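Lecture 9 notes - learning from demonstration, part 2
Posted 9/26/25. Notes by Rigoberto Tlapale, corrections welcome

Picking up where we stopped: behavior cloning drifts. Small error at step 1, robot is now somewhere the demos never went, next prediction is worse, and so on. Error grows with the square of the horizon in the bad case. Derivation was last time, won't repeat.

Today: what to do about it without an expert standing by all day.

1. Action chunking
Predict a block of future actions, not one. Fewer decisions per episode = fewer chances to drift. Cost: inside a chunk you're blind. Long chunk, slow reaction. Short chunk, back to the old problem. Overlap the chunks and average them and you get smoother motion, but averaging two different good plans can give one bad plan (go left of the post, go right of the post, average = hit the post). Know this one for the exam.

2. Recovery data
Start some demos from bad states on purpose. Handle off center, object tilted, arm too low. The Farov set does this: 362 demos total, 118 of them starting from a bad state. Same network, same training time, compared against a set of equal size with clean starts only. Recovery set did better on long tasks, no real difference on short ones. Makes sense if you believe the drift story.

Question from class: isn't this just DAgger? No. DAgger asks the expert to label states the policy itself visits. Recovery data is a guess, made ahead of time, at what those states will be. Cheaper, but you can guess wrong.

3. Two-stage tasks and hands that wait
Running example is the basket task from the Barajas reading. Shelf with vegetables, basket with a handle, round table. One hand holds the basket, other hand is free. Problem: for much of the episode the free hand does almost nothing, so "stay still" dominates its labels and the policy learns to stay still forever. You see it freeze right at the switch between stages.

Fixes tried:
- drop idle steps from training (breaks timing between the arms)
- weight the loss by hand speed (works ok, touchy)
- give the policy a stage label (works best, but someone has to label)

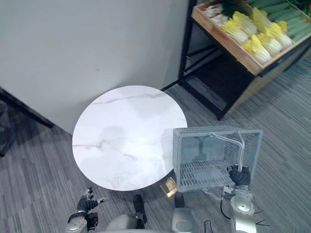 Weighting by speed has a trap. Fast is not the same as important. The slow last bit before fingers close is where the grasp gets decided, and a speed weight turns exactly that part down. Nesis uses a window around every change in grip state and weights those steps up to 4 times. Simple, and it doesn't need hand labels as long as you log the grip comands.

Also: camera on the head means the held object can hide the target. Past frames help some. Too many past frames and the policy copies its own last action (copycat problem, see lecture 4).

4. Reporting results
Say how many trials. Say who reset the scene. Say if the table or shelf moved between training and test. "Succes" needs a definition written down before the runs, not after. Partial credit fine, report per stage.

For next time: read the Mendstead paper, sections on grip state and failure cases, skip the appendix. Problem set 3, question 2 has a sign error in the loss, should be minus. Project proposals one page, final demos are in January.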